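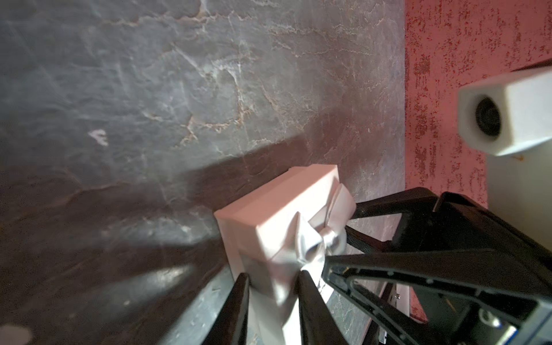 **Manchas blancas en una mesa con aspecto de mármol**

Publicado por Nurhan Ersoy

Buenas tardes a todos. Disculpen mi español, todavía lo estoy aprendiendo. En marzo me mudé a un piso en Kurtuluş y en la cocina hay una mesa gris oscuro, con vetas claras. No sé si es piedra verdadera. Un invitado dejó medio limón encima toda la noche y ahora hay un círculo sin brillo. He probado con agua y jabón, tres veces, y el círculo sigue igual. ¿Se puede arreglar en casa o debo llamar a un profesional? Me han pedido 300 liras solo por venir a mirarla.

**Kaan Başaran**

Vinagre y listo. A mí me funciona con todo.

**Melahat Tekin**

Por favor, no use vinagre. Si la mesa es de mármol, el ácido del limón ha atacado el pulido — no es una mancha, es la superficie misma que está dañada, y el vinagre hará lo mismo.

Primero conviene saber qué material es. Mire el borde por debajo: en la piedra natural suele verse el grano sin pulir, y en un laminado se nota una capa fina pegada. Si es laminado, pruebe con un paño de microfibra y un poco de alcohol, y no frote fuerte.

Si es mármol, existe un polvo para pulir que se aplica con un paño húmedo. Yo trabajé la zona unos minutos, aclaré y repetí al día siguiente. Mi círculo quedó casi invisible, aunque con luz lateral todavía lo encuentro. Haga antes una prueba en una esquina. 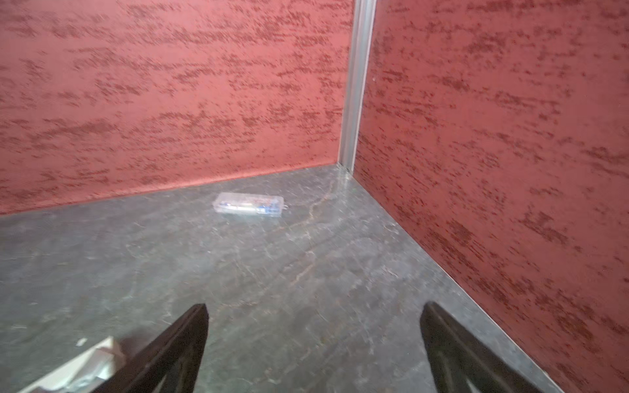
*Cajita de plástico transparente sobre la superficie gris, junto a las paredes rojas.*

**Nurhan Ersoy**

Muchas gracias, Melahat. He mirado por debajo y veo grano, así que voy a comprar el polvo. ¿Después hace falta poner sellador?

**Melahat Tekin**

Sí, pero espere 2 días para que la piedra esté bien seca. Y el sellador ayuda con el café o el aceite, con el limón no.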